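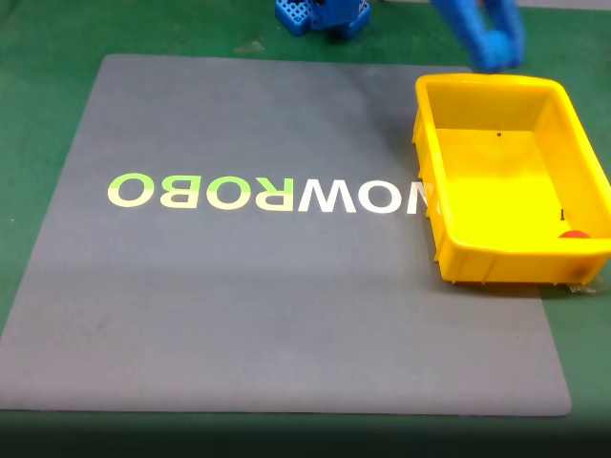 Fig. 4. Mat and yellow bin in position, bin overlapping the edge of the mat.

4. Laying out the mat and bin

Carry out this section after the worktop has been wiped down (section 3) and before any small parts are brought to it. The Varen bin is used throughout. The Kumano bin has a flat rim and is covered in the supplement.

4.1 Take the foam mat out of its sleeve and leave it flat for 50 minutes. Corners that still lift can be rolled gently the other way.

4.2 Lay the mat on the green surface with a margin showing on every side. The lettering may face either way.

4.3 Press the mat down with the palm of your hand, working from the middle outwards.

4.4 Set the bin on the right side of the mat so that it overlaps the edge. Part of the bin will rest on the green surface.

4.5 Lift the bin again and look underneath. Small pieces of clear plastic are easy to miss on the green surface and will make the bin rock.

4.6 Put the red ball in the bin. It may settle in a corner — leave it where it stops.

Note: Light streaks and scuffs on the foam are normal wear and do not affect use. Replace the mat if the foam is torn or the corners will no longer lie flat. The part number is Tilement 136.

Note: The inside of the bin is glossy and can throw glare under a strong lamp. Turn the lamp away or lower it.

Caution: Do not carry the bin by one side of the rim when it is full. Use both hands.

Caution: Do not use solvent on the mat. The printed letters will come off. Warm water and a soft cloth are enough, and the mat must be dry before the bin goes back on it.

Worn patches in the green surface should be reported to Senthil Mathew, who keeps the replacement sheets.

Section revised 2021-06-07, U. Buckley. Continue with section 5, Sorting small parts.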